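Notebook, screenprint bench
September 1, 2025

Picking up where I left off in August. The fan club shirts for the Zerko cartoon reunion are due soon and I still don't have a blue I like. Shazia Jafri sent over the scanned model sheets again (bigger this time, thank you!) and they're gorgeous – all those construction circles and the little notes about how far the ears can bend. The plan is still to do the shirt like a page torn out of one of those sheets, front print only, three screens.

Pulled nine test prints this morning on the scrap tees. Mesh on the first six was 154, which held the pencil lines better than I expected, though the tiny lettering by the tail filled in twice. I think that's my fault for flooding too hard. Grigore thinks it's the ink. We'll see who buys lunch.
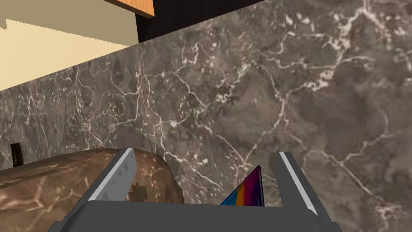 The background texture is the part I keep going back and forth on. Shazia wants flat color and I want something behind the characters so they don't look like stickers. Thin pale veins branching all over a dark gray marble would be about the right busyness if I knocked it way back, maybe one tone up from the shirt color. Zigzaggy and a bit like lightning, which suits the storm episode anyway. I did a rough halftone of that idea and at arm's length it reads as cloth texture, up close it reads as stone. Leaving it on the wall for a couple of days before I decide.

Ink notes, so I don't do this again:

Londoño blue straight from the tub is too purple on the heather gray. With a bit of white it goes chalky. With a bit of the Beveo green it's nearly the color of the parrot's jacket on sheet 7, and that's the one to chase. I wrote the mix on the lid in marker. Please don't wipe the lid, Hammad!

Red is fine. Leave red alone.

Underbase: one hit, flash, then color. Two hits felt like wearing a placemat. Enda tried one on and said it crackled when he sat down.

Preorders are at 3,644, so whatever we pick we're going to be looking at it for a long time. Waqas Durrani wants to split the run between us and the Ilis shop. I'm okay with that as long as they get their screens from our films and don't redraw anything. Last time they "cleaned up" the whiskers and we heard about it from every collector on the forum.

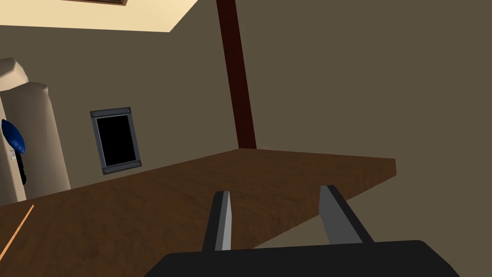

Still to do

Reshoot the tail lettering screen, slightly heavier line, and try it with a lighter flood.

Wash test on the blue-green mix. Hot, inside out, then again the right way.

Ask Shazia if the signature at the bottom of sheet 7 can stay in. I'd love to keep it, but the rights email only mentions the drawings.

Neck label – tag or print? Enda says print. Leaning print.

Order more tape.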